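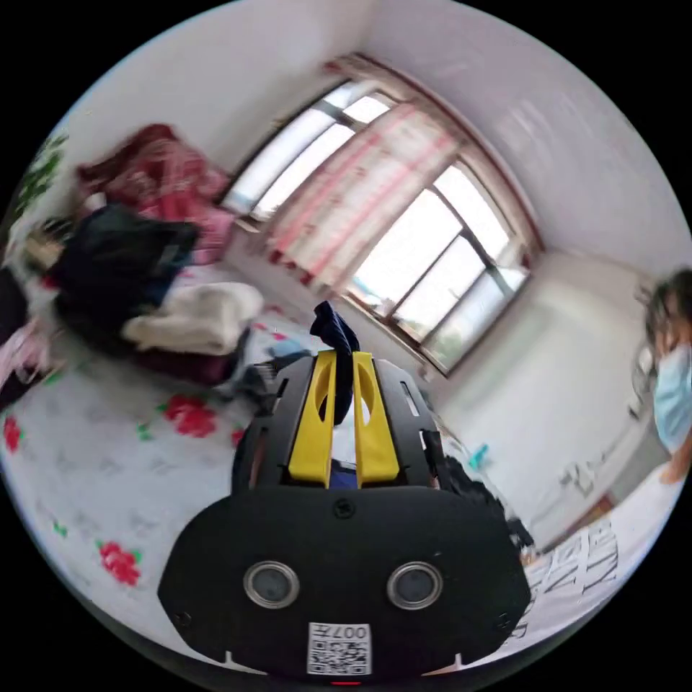
Folding with hand-held grippers: house rules for home sessions

Quick version, because the long one is 71 pages and I know who has read it. These are the rules we use at Remport for garment work in people's homes. Applies to one gripper or two. Raluca Ghiță signed off on the October revision, so if your printout still says "flatten if possible" bin it and use this.

Before you start

Lens windows wiped. Dry cloth, no spray.
Label readable and not peeling. If you can't read the number, log the unit as unlabeled and swap it. Do not guess from memory which one it was.
Fingers: open and close fully five times. Any rubbing, any click, swap it.
Housing screws finger-checked. Not tightened in the field! Just checked. A loose one goes back to the bench.
Storage: 575 MB per garment is what we plan for, up to 400 garments on a full drive. Check the free space yourself, the Skustine app rounds up.

Clothes and surface

Garment under work goes down on its own, with a hand's width clear all round. Other clothes can stay on the bed, just keep the heaps out of the fold area. We used to ask people to strip the bed and clear the room. Stopped that. Plain white sheets and bare rooms gave us very tidy sessions and a policy that fell apart on its first patterned bedspread.

So leave the bedding how the household has it. Patterns fine. Shiny fine. Curtains stay as they are unless sun is directly in the lens.

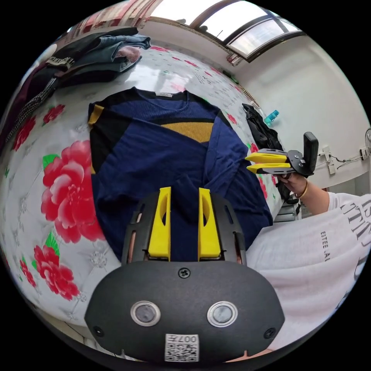

Knits need more care than shirts. They stretch, and a stretched sleeve folds somewhere else the next time round. Rules for knits:

1. Lay it front up, neckline away from you. Smooth the body first, sleeves after.
2. Pinch no deeper than the oval in the finger. More cloth than that and it bunches in the gap.
3. Sleeve in first, across the body. Let go fully before moving off. Half-open releases drag the cuff back out, this is the number one reject reason by a long way.
4. Second sleeve same way.
5. Fold lengthwise, then bring the hem up.
6. Stop. Hold still for 2 seconds. Then end the recording.

If the fold goes wrong, keep recording and fix it with the gripper. Corrections are good data. What is not good data is a bare hand coming in to straighten a corner. Bare hand touches the garment during a take = mark the take, start over. Holding the gripper steady with your other hand is fine. Resting fingers near the gripper fingers is not, thats a pinch hazard and also confuses the contact labels. 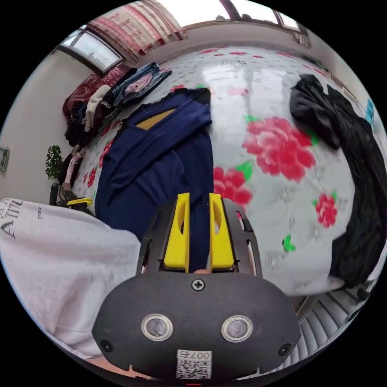 Navy garment laid lengthwise on the bed, gripper fingers above it.

Two operators, two grippers

One leads, one follows. Agree out loud before you start who that is. Lead calls "closing" and "releasing", follower does not close until they hear it. Never pull against each other. If cloth goes tight between two grippers the lead opens first, always, even if it ruins the fold.

Keep grippers from crossing. If your wrist has to go under the other person's wrist, stop and walk round the bed.

Clothing and jewelry: snug bracelets and rings allowed, long chains and dangly stuff off. Sleeves shouldn't hang past the wrist bone. Printed tops allowed but note any big text on the sheet, the reviewers at Perić blur lettering on request and need to know which takes.

Faces: mask policy is whatever the household prefers. Anyone who may end up in view signs the consent form first, including visitors who wander in. No form, no take. Delete and note it.

Moving over the bed

Slow in, slow out. Come in from above at a shallow angle, never skim across the sheet. If you're dragging the sheet along with the housing you are too low.

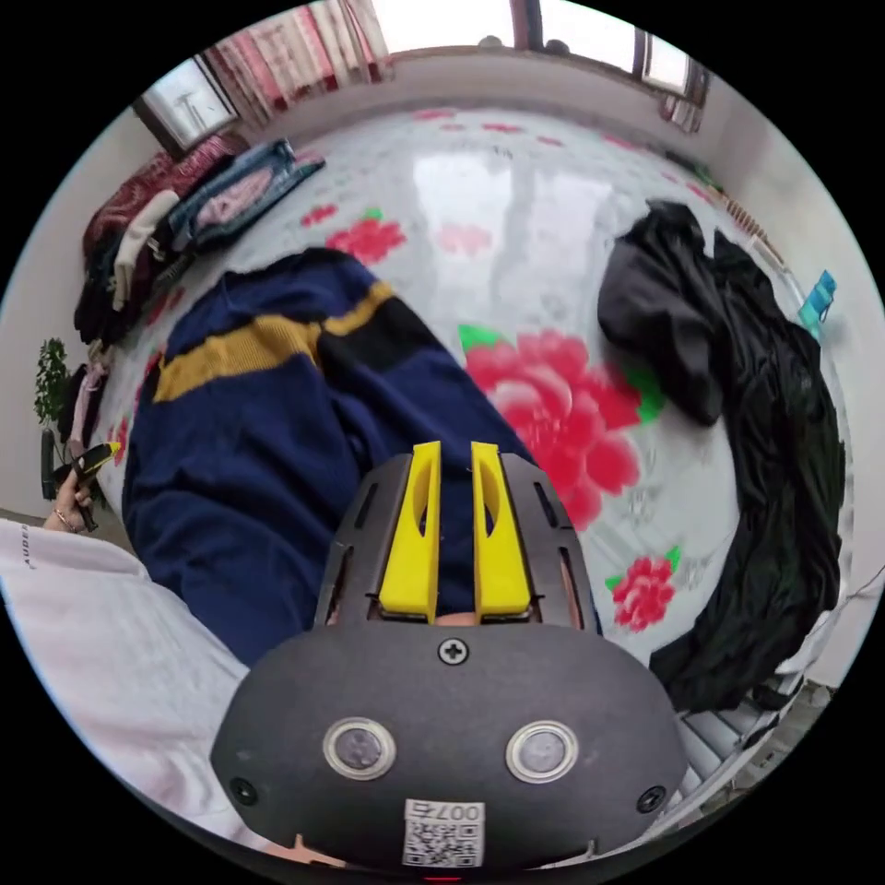 Keep the part you're about to fold in view until the fingers are nearly on it. Leaning over too far puts the housing on top of everything and the wide lens can't rescue that. Step closer insted. Watch your own sleeve too, white cloth flopping over a lens edge costs us a lot of takes.

Breaks: every 20 garments, or sooner if your forearm says so. Put the gripper down fingers up, away from the bed edge and not on a radiator.

Naming and handover

Site code, gripper number, garment number. Nothing else in the filename. No "final", no "good one".
Notes go in the sheet the same day.
Drives go back in the Oltton case, foam side down, and somebody signs for it.

Common rejects, in order:
Half release on a sleeve
Bare hand in the fold
Recording ended before the hold
Wrong gripper number
Garment overlapping another garment

Still to add: towels, and what to do about hoods. Send me your hood problems, with take numbers please.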